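Shared Workshop in Bredon Gets Its Robot Arm Bagging

The robot arm at the Potura workshop in Bredon has moved on to plastic bags, and the people building it could hardly be happier about it. Bags were the thing everyone wanted to try from the first meeting in April, and they were also the thing everyone agreed to leave for later. Blocks and boxes keep their shape when you pick them up. A bag folds, slides and twists, and it never sits the same way two times in a row!

The group works at an ordinary wooden tabletop, with chairs pulled up wherever there's room on the tile floor. The gripper is the part that has eaten up most of their evenings. It has two black fingers with slots cut through them, and a white housing labeled VLA-4 so it doesn't get mixed up with the other parts on the shelf.
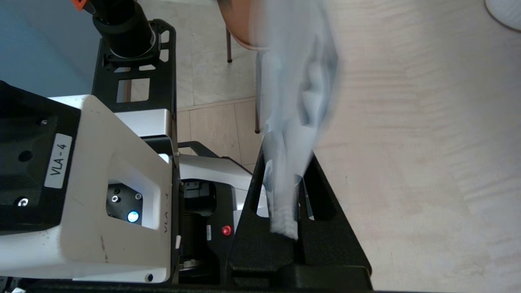 Money has been tight but workable. The whole build started with $2000 from the workshop's tool fund, and $300 of that went into fingers alone, most of them now in a box marked "no." The early ones were too smooth and let thin plastic slip away. The later ones hold on a lot better, and the group is still arguing (cheerfully) about how hard they ought to squeeze.

Practice nights run like this: one person drives the arm, one resets the table, and everybody else offers advice, wanted or not. The goal for the season is 200 good pickups of soft or floppy things, written down by hand in a notebook that lives next to the power switch. Dogbe Hardware, two doors down, has been saving its leftover packaging for the project, so there's always a fresh pile of odd shapes to try.

Wiring is next on the list. The cables near the wrist need better clips, and there's a plan to print a small cover for the opening where the electronics show. A few members would like to leave it open, though, because the blue light looks great with the room lights down. 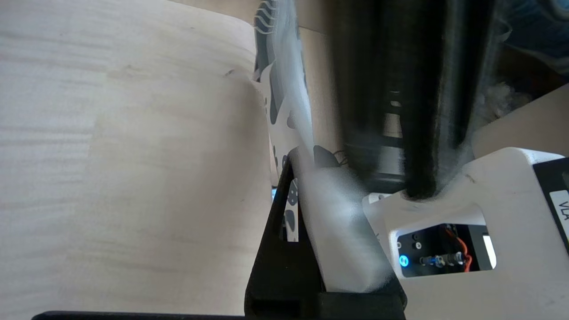

Come and see it

The workshop is holding an open evening on 8/15/25, with the arm running all night and plenty of time for questions. Visitors can take a turn at the controls in groups of up to 8, and no experience is needed. Kids are welcome with an adult. Bring something soft to pick up if you like, as long as it's clean and you don't mind it getting wrinkled.

Doors are on the Gurau Street side, and there's bike parking in the yard.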